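Products > Simulation > Task Cells > Braditz Tray Cell

Braditz Tray Cell: simulated workspace for collecting arm demonstrations
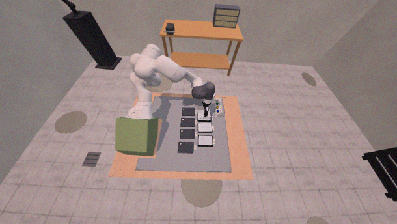

The Tray Cell is a ready-made simulated station for recording pick, place and button-press examples with a single arm. It is meant for teams who are training a policy and want a steady supply of demonstrations before they book time on hardware. You load the cell, choose a task, drive the arm, and save the episode.

The standard layout has trays and flat dark squares set out in two columns on a gray mat, with a three-button panel off to the side. The buttons are green, yellow and blue, and tasks can call for any of them by color. The room and furniture are part of the cell and are rendered in every episode.

What you get

The cell file, the arm model with a two-way gripper control, and 15 starter tasks with written instructions. Ten of these are single-step tasks (reach to a tray, press the yellow button). The rest chain two or more steps. Each task has its own success check, which you can edit or switch off.

Also included are 50 sample episodes recorded by Weidong Han at our Flilthorpe office. They load in the Hillard viewer and can be used for a first training run, but we suggest replacing them with your own once your operators are comfortable.

Recording

Episodes are saved at 60 steps per second. Each one holds joint positions, gripper command, rendered views, the task instruction and the result of the success check. Failed attempts are kept by default and marked as failed. To drop them, change the setting under Session before you start; it can't be changed partway through a session.

Start positions for the trays and squares can be fixed or shuffled. Shuffling moves items within the gray mat only. Lighting and floor texture can be varied separately.

Driving the arm

Works with the Luo hand controller, a game pad or keyboard. Keyboard is fine for button tasks but slow for anything involving the trays. An experienced operator on the Luo controller can record nearly 50 short episodes in an hour.

Licensing

Sold per seat, with updates for as long as the seat is active. Data you record is yours. The October update adds left-handed controller mapping and a fix for episodes that saved without their instruction text. Existing seats receive it at no charge.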